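### 3.2 What people keep in small bags

I went into this part of the study expecting to write about size. My hunch was that folks in Hesness would own bigger pouches than folks in Fostcombe (longer bus rides, more snacks), and that'd be that. Well, the survey had other plans! We got 656 usable replies, and size barely mattered. What mattered was whether people could tell what was inside without opening the thing up.

I should say how we asked. Everyone listed each pouch they owned, then every item in it, and then they told us which items they'd forgotten were there. That last question was my favorite, and it gave us 2,896 listed items to sort through, of which almost 700 were marked as forgotten. Lip balm, bus tickets, single earrings, soft toys, a frankly worrying number of loose batteries.
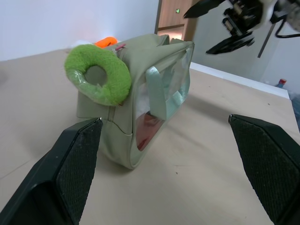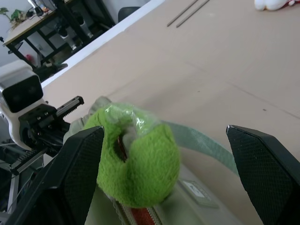

**Figure 4.** Pale green zippered pouch (first picture); bright green plush with clear plastic over its top, on a pale gray-green zippered bag (second picture).

Forgetting went up with closed cloth sides and down with any kind of see-through panel, in both towns. I ran it again without the 139 people who said they cleaned out their bags every week, thinking they might be driving the whole result, and the pattern stayed put. It got a little weaker in Fostcombe, where a lot of the forgotten stuff was paper (receipts mostly), and paper seems to vanish no matter what you keep it in.

Besnard's item codes were a decent fit for all this, though I had to add one for gifts still in their wrapping. The Giltley list lumps those in with toys, and I think that hides something: people remembered a wrapped gift far more often than the same kind of item unwrapped. I come back to gifts in Section 3.3, with the split by age.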